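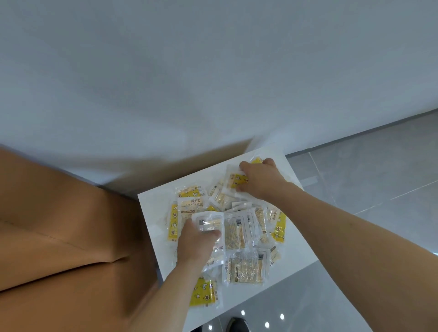

Saturday post, 2/26/22. I want to write a little about how we collect examples for Marty, because several people asked me after my last thread. English is my third language, so please be patient with long sentences.

Marty is our learning system for sorting small goods. It watches how a person does a task with two hands, and it has to learn from many such recordings. We work in a small room at Starndale. The recordings are made by people, and the robot comes much later.

The goods this week are hand warmers in clear wrapping. I chose them myself and I am a little proud of this choice. The wrapping is shiny, it makes wrinkles, and the packets lie on top of each other in all directions. A cardboard box is easy to learn. A clear wrapper on a white table is a different story.

Some of the pouches are yellow with moons and flower faces, some are beige. For a person the yellow ones are very easy to find. I was afraid the system would learn only "go to yellow" and forget the rest, so the yellow and the beige ones are always mixed in one pile.

The back side of the packet is my favorite problem. On the front you can read HAND WARMER and 暖手宝. On the back there is small print and a barcode, and under the lamps the film gives bright spots exactly where you want to read. We do not remove these recordings. In a real warehouse the light will also be bad.

We have 171 recordings accepted until now. Another 94 were rejected by me. It hurts to write this number, but I prefer to write it.

Why rejected? Most often the person was too fast. When you sort packets for a whole afternoon, your hands find a rhythm, and then the left hand starts the next packet while the right one did not finish the last. Very efficient for a human, very hard to label.

The second reason is that the hands cover everything. If both palms are over the same packet, I can not say from the recording which packet was chosen. Now we ask people to take from the edge of the pile first, and the middle after.

The third reason is my own mistake. In the first version of the instruction I wrote "arrange the packets." One person made rows, another made a tower, another put all the barcodes up. All of them were right! The new instruction says: sort by the color of the pouch, yellow to the left, leave the packets flat.

A person in the comments asked if we could make the pile in simulation. We tried it with a tool called Fleditach. It is good for hard objects. For thin film with air inside, our packets looked like small pillows, and they slid on the table like soap. Maybe we did not set it up well. If you have done this with soft packaging, please write to me, I read everything.

One session takes 8 minutes, then a break. Before I made it longer, and the quality went down near the end — you can see it in the fingers, they become lazy and push instead of picking up. Pushing is a valid action too, but it needs its own label, and we did not have one then.

Between two recordings somebody has to make the pile messy again. It sounds like nothing. But if the same person always does it, the pile always gets the same shape, a little hill with the big packets outside. So now the three of us change places after every recording.

Next goods are from our partner in Drullthorpe: socks in paper bands, and tea bags in foil. I expect the foil to be terrible. We will share a part of the recordings in August, with the labels and also with the rejected ones, in a separate folder. I think the bad ones can be useful for someone.

To the person who asked which gloves we use: no gloves, bare hands. With gloves the film sticks in another way and people begin to pinch with the nails. I may test thin ones later.

I will answer questions tomorrow, now I go to label the last 3 from today.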